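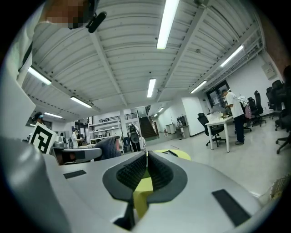

White beams and a corrugated ceiling.

I've shopped at big warehouse stores for 20 years, and I'm tired of them. You go in for socks and come out having walked past 658 kinds of cereal - and no socks! My neighbor Teodoro Gatchalian swears he saves money that way.
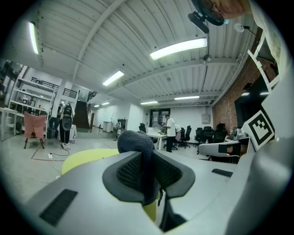

Maybe he does. I still miss the little shop on Terkaditz Street, where I could grab a hat, pay and be home before my coffee got cold. Give me fewer choices and a shorter walk (and a chair by the door, please).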